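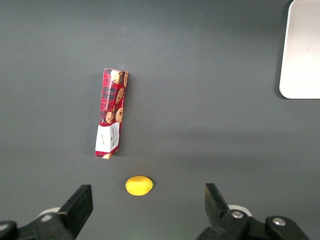

House Rules for a Two-Armed Lodger: Writing and Testing a Code of Practice for Shared Tabletop Robot Work

Project report, Mandelier strand, Ulinden Robotics Teaching Lab
Submitted Friday, November 15, 2019

1. Why we wrote rules

When we joined the Mandelier project in May, the lab's written guidance on running the arms came to one laminated page. Half of it concerned food and drink, which was awkward, as our test objects are groceries. The other half said to be careful. We were careful, each in our own way, and our recordings were a mess: trays in different places, trials with no clear start, and one long argument over whether an item leaning on the rim counts as being in the tray.

Our aim was a short code of practice that a new student could read before the kettle boiled. We read the published safety standards first, learned a great deal about guarding and stopping distances, and found them silent on lemons.

2. What the code covers

The final version (the Grelon code, after the room) has 11 rules. These are the ones that caused the most discussion.

Rule 2. Clear the table of anything that isn't in the trial sheet. Pens count. So do phones.

Rule 4. One arm moves over the tray at a time. The other waits on its own side, and its operator keeps their hands off the controls until the first arm has withdrawn.

Rule 5. Approach small items with the gripper open and pause before closing. The pause felt silly to everybody for the first week.

Rule 7. Release low. An item is to be lowered into the tray, and dropping it from a height is a failed trial even if it lands beautifully.

Rule 9. Whoever is nearest the stop button does nothing else. No typing, no notes, no helpful remarks about the other person's driving.

Rule 4 took longest to agree. With two arms it is tempting to have both busy at once, and in the early weeks we regarded an idle arm as a kind of personal failing. The rule allows the waiting arm to stay near its next item, provided it keeps out of the space above the tray.
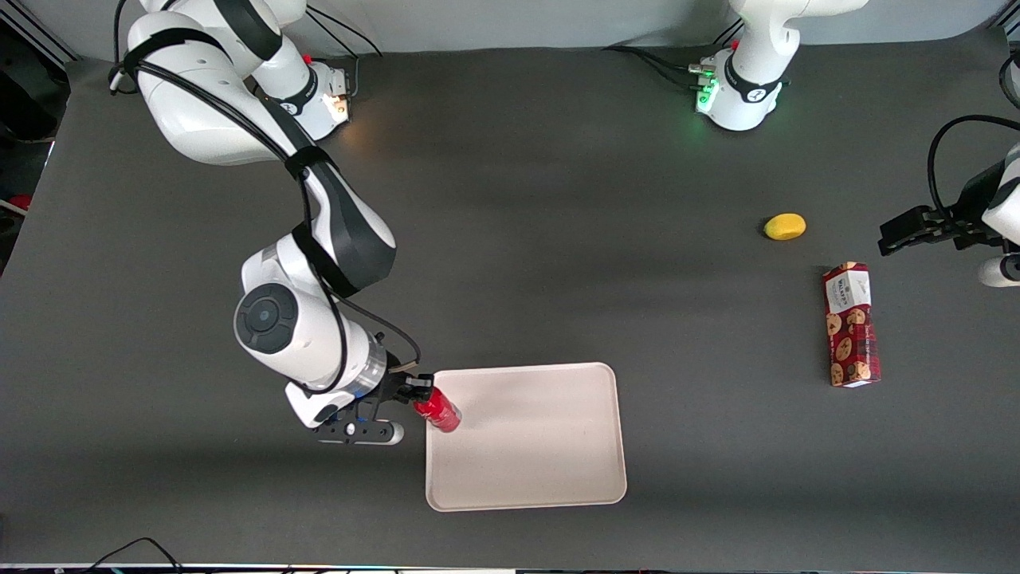 Figure 1. Rule 4: the right arm holds a red can over the corner of the tray, with the left gripper on the far side of the table, near the lemon and the biscuits.

3. How we tested it

We ran 166 trials under the old page and 219 under the code, using the same kinds of task. The numbers differ because the second block went more quickly, and also because the room was free over reading week. Each trial was marked by someone who had not driven it. We logged every breach, however small, in a spreadsheet named Stergiou after our first attempt at a logging script, which did not survive.

The time limit for a trial was 1000 control steps. We had first set it at 3000, on the theory that patience is a virtue, and then had to sit through the results.

4. What we found

The code did most good where it was dullest. Clearing the table and agreeing a start position removed nearly all the trials we would once have argued about. Rule 7 was the one most often broken, usually near the end of a session, and usually by the authors of Rule 7.

Item shape mattered more than we had planned for. A long flat box can be gripped across its width or fumbled along its length, and our first draft left the choice to the driver. The current draft asks for the grip to be written on the trial sheet beforehand. For round fruit we ask only that it be inspected between trials and retired when it bruises.

5. Limits

All the drivers were students on the same course, and we knew which block we were in, so we may have behaved better under our own rules out of pride. We did not test the code with people walking past the table, or with the arms running without a driver. Anyone planning the latter should treat Rule 9 as a starting point and talk to the lab's safety lead.

6. Changes for the next version

Merge Rules 2 and 3. Define "in the tray" with a drawing. Move the stop button rule to the top of the page, where it should have been all along. Print the thing in a larger type.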